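Reheating in a microwave oven

Reheating is the warming of food that has already been cooked. In homes and in shared rooms such as offices, it is most often done in a countertop microwave oven. Simple models have one or two round knobs on the front panel, for power and time, and a door that swings open to the left. Inside, a round glass turntable carries the dish and turns it while the oven runs.

Foods commonly reheated this way include rice, soups, stews and cooked legumes. Green mung beans are often served on a plate in a heap, which warms unevenly unless it is spread out.
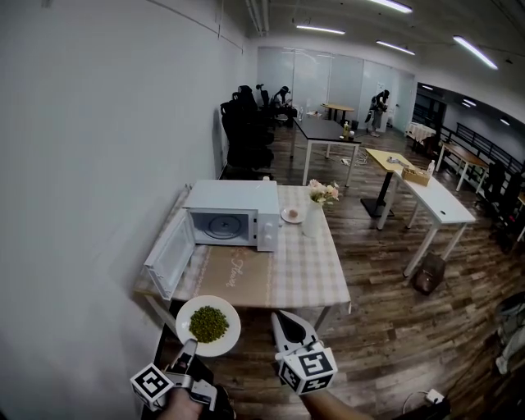 Cinzia Monti
Contributing editor, household entries

Placement

A microwave oven may stand on a counter or on an ordinary table, with or without a cloth. The table should be level and strong enough for the oven, and the door needs free space on its hinge side. Flowers, saucers and other small things can share the table as long as they stay clear of the door and the air vents.

Door and cavity

The door holds a perforated screen, usually set inside a molded border. The holes are small enough to keep microwaves in — light still passes through, so many ovens let the user watch the food. The cavity is the space where the food is heated. Its walls are pale in many models and should be wiped down when food has splashed.
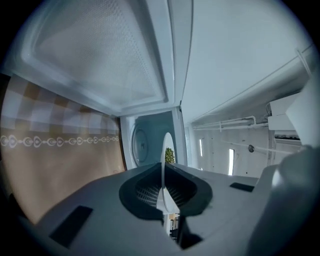
Inner side of an open door, with its perforated panel and raised border.

Controls

On knob models, one dial commonly sets the power and the other the time. Symbols printed near a dial mark its settings, and a line on the knob shows where it points. Opening the door stops the heating.

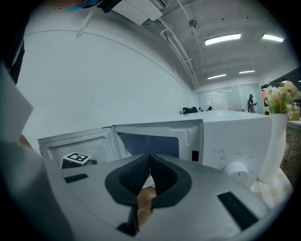 Reading time: 2 minutes

Method

Food is spread evenly on a microwave-safe plate and covered loosely. Dry foods may need a spoonful of water. Beans are stirred partway through, then left to stand briefly before serving — heat continues to move toward the center during this time.

See also: Cooked legumes; Turntable; Tableware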